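Subject: Re: [house-goods] Bowls for a small round table
From: Jolán Virág
To: house-goods list

On Wednesday, Mets wrote:

> We have a round table that seats three at a squeeze and I want to
> leave bowls out on it between meals. The Vitberg ones I had were too
> wide and everything slid toward the edge. Do people prefer one big
> bowl or several small ones? And does anyone put something under them?
> My top is a dark stone pattern and I worry about scratches.
>
> Mets

Hi Mets,

I went through the same thing in December when we moved the round table into the room with the office chairs. I started with one large bowl from Kollier, the 300 size. It looked fine but left no room for a plate, and I was always lifting it onto a chair to wipe the top. It's in the cupboard now.

Small bowls have worked better for me. I bought a set of 6 from Grurel and keep three on the table. The other three stay on the shelf until we have people over. They are beige with a darker rim, and the rim helps a lot on a black top because you can see where the bowl ends in poor light. Plain white ones would show up too, but mine chipped.

On spacing, I tried them in a row first. On a round table a row always looks crooked, so I went to a loose triangle and stopped measuring. Leave enough room between them to get a hand in and pick one up without knocking the next.

As for scratches, turn each bowl over and run a finger along the foot. Two of mine were rough there. I rubbed them down with fine wet sandpaper – a few minutes each – and rinsed them well. I don't use mats or felt under them. Felt holds water if you wash the bowls often, and mats hid the veins in the top, which I like.
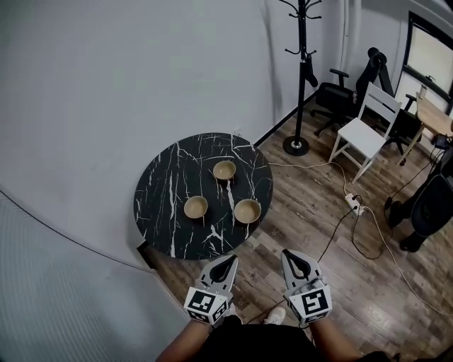

I would also think about what goes in them before you buy. Fruit needs more depth than you'd guess, and keys or coins will mark a light glaze inside. We leave ours empty most of the day and fill them when we sit down.

The Grurel set was 149 when I bought it. I don't know if they still sell it in that color. If you want the measurements across the rim, write to me off list and I'll send them.

Jolán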